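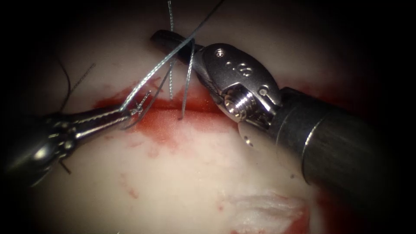

Braided suture is a surgical thread made from many fine filaments plaited around one another, sometimes over a core. It is one of the two main thread types, the other being monofilament (a single strand). Usually dyed, so it can be told from tissue – violet, green, black, or a light gray-blue like the length held in the needle driver's jaws, which stands out well enough against pale, moist tissue. Undyed versions exist, mostly for skin.

Materials

Silk is the oldest still in common use. Polyester and braided nylon came later, both permanent. The absorbable braids are made from synthetic polymers that break down in the body over weeks. Most are coated, with wax, silicone or a polymer, to cut down on drag through tissue.

Handling

Soft, bends easily, little memory. Knots sit flat and hold with fewer throws than monofilament needs. Main drawbacks: tissue drag, and wicking – fluid and bacteria can travel between the filaments, so braids are generally avoided in infected wounds.

Grip matters. The thread should be held in the jaws only at parts that will be trimmed off, becuase crushed filaments weaken the strand. Fraying shows first as fuzz on the surface.
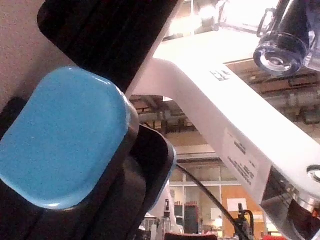
Knot tying with instruments follows the same pattern as by hand: loop round the jaws, grasp the short tail, pull through, reverse direction for the next throw. A square knot lies flat, a granny knot slips. In narrow spaces the tail is kept short, though too short and it pulls out of the loop.

Sizes

Graded by diameter. The more zeros the finer, so 4-0 is thinner than 2-0. Fine braids are used in eye surgery, heavier ones for tendon and fascia.

Practice thread

Training suture is often sold non-sterile on reels. The Drivinent practice reel holds 50 meters, polyester, light blue or black. Estitz sells short pre-cut lengths with the needle already attatched, in boxes of 880. Neither is for use on patients.

See also

Monofilament suture
Needle driver
Surgeon's knot
Catgut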